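Drikiva Manipulation Scene Library
Supplied by Cirix

The Drikiva library provides simulated rooms and objects for teams that train and test robot arms before work begins on hardware. The standard edition contains 548 scenes, each with its own combination of wall, surface and object finishes. Stone, tile and other patterned materials are included so that a policy is not tuned to a single plain background.

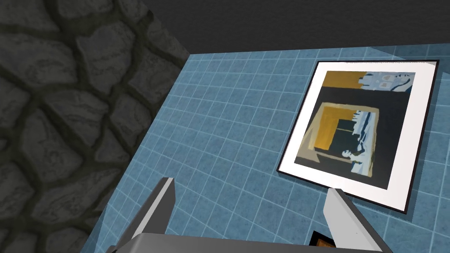 Camera views from the wrist are rendered together with the arm's joint positions and the state of the gripper. Lighting and textures may be changed between episodes – either by hand or from a saved schedule. Around 400 episodes can be queued in one batch.

The Brusetance add-on supplies a further 200 household objects and is licensed separately.

Academic and commercial licenses are available. Inquiries concerning site licenses should be directed to Min-kyu Gil, Scene Licensing, Cirix. The next release is planned for March.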